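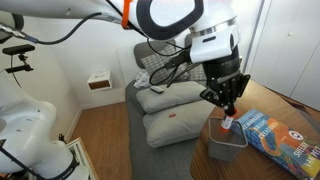 Battery and small e-waste drop-off, Takness branch. Questions we get most. Read before you load the car pls.

**What do you take?**
Household batteries: AA, AAA, C, D, 9V, button cells. Phone batteries. Chargers, cables, remotes, old keyboards, small radios. Ink cartridges if they're bagged.

**What don't you take?**
Car batteries. Tube TVs. Anything leaking. Smoke alarms (call the county line first, some types go back to the maker). Propane, paint, bulbs of any kind. No exceptions on paint, we get asked every single week.

**Do I need to tape the ends?**
9V and anything lithium, yes. Clear tape over the contacts, one strip is enough. Regular alkaline AA and AAA, no, but we won't complain.

**Swollen phone battery?**
Do not mail it. Do not put it in the curbside cart. Set it in a metal can with dry sand or cat litter, lid off, keep it outside away from the house. Then bring it to the counter and hand it to a person. Not the bins out front.

**How much can I bring?**
20 pounds per household per visit. More than that, use the business form even if your not a business. Same form, just tick "residential" at the top.

**Does it cost anything?**
Free for households in the Takness and Presel zip codes. Everybody else pays 2 dollars a bag, cash or card. Bag = standard grocery bag, not a contractor bag. We've seen it tried.

**Hours?**
Doors at 900 Skamedeck Road open 8 am, last drop 5:30 pm. Closed Wednesday for pickup, truck blocks the whole lot. Outdoor bins stay locked that day too. Please don't leave boxes by the gate.

**Can I drop off at Presel instead?**
Yes, but batteries only. No cables, no chargers. Bin is inside the hardware store entrance, left side. Gets full fast after the holidays. If it's full bring them home or come to us, don't stack them on top.

**Do you wipe phones and drives?**
No. Do it yourself before you come in. Factory reset on phones, sign out of your account first or the phone stays locked and can only go for scrap. Hard drives get shredded by Qudah, but we can't give you a certificate for a single drive. Businesses can ask Qudah directly.

**What happens to the stuff?**
Gets sorted by type here, then Qudah picks up. Alkaline goes one way, lithium another, cables get chopped for copper. We don't resell anything and we don't know what your old radio is worth, sorry.

**How much did you collect last year?**
1,138 pounds of batteries between both sites. Cables not weighed seperately, they go in with mixed electronics.

**Can I take something out of the bins?**
No. Not even a charger you really need.

**My kid's school wants to run a collection.**
Great. Email at least a month ahead, we lend buckets and a poster. Buckets have to come back with lids on. School brings everything here in one trip, we don't do school pickups right now.

**Rechargeable tool packs?**
Yes, take them off the tool first. One pack per bag, zip bags are fine. Tool itself can go in mixed electronics if it has no gas or oil in it.

**I threw a battery in the regular trash, now what?**
If the cart hasn't been emptied, fish it out. If it has, leave it. Next ones go in a jar.

**Who do I call?**
Front desk during open hours. Messages left after 5:30 get answered next open day.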